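Home | Issues | About | Submit
Shares 142 | Comments 2

3.2 Drinks left on shared tables

The second part of the study looked at what people put down on a shared work table and leave there. Drink containers were the item we cared about most, as they came up again and again in the May interviews as a source of small arguments. People were unsure which bottle was theirs, whether a bottle had been finished with, and who ought to move it.

We kept notes at two sites, Larnov and Drollia. Both have large tables that no single person owns, with seating along the walls and computers on separate stands. Staff and visitors come and go through the day. An observer, Cremilda Rangel at Larnov and a second member of the team at Drollia, wrote down each container left standing on a table, the kind of container, and whether it carried a name or other mark. The full record has 164 entries. Cups and mugs were entered separately from bottles, following the sorting scheme in Szilágyi, with one change: we treated a bottle with its cap on as closed whatever its fill level. The original scheme asks for the level to be judged by eye, and our two observers did not agree well enough on this in the trial week.

Colour and shape of the container turned out to matter less than we had expected. Most people we spoke to described their own bottle by where they had left it. This works on a crowded table with fixed seats. It works poorly on a wide, plain one, where there is little nearby to remember the spot by. A clear bottle with a white cap looks much like the next one, and a pale label low on the side does not help anyone sitting a few steps away (Figure 4).
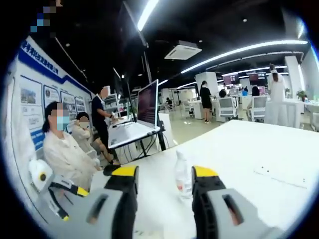 Figure 4. Clear plastic bottle with a white cap standing on a white table, with people seated and standing beyond.

Why not just ask everyone to write their name on the bottle? Gurau tried this with a marker tied to the table leg, and the habit faded once the marker dried out and was not replaced.

We did not repeat that trial. A tray at one end of the table was used at Drollia instead, with a short note asking people to park their drinks there when they got up. Seated visitors mostly ignored it. Regular staff used it more, though several said they disliked walking the length of the table for a mouthful of water. The tray was moved to the centre partway through, so the entries before and after the move are reported separately in Section 3.3.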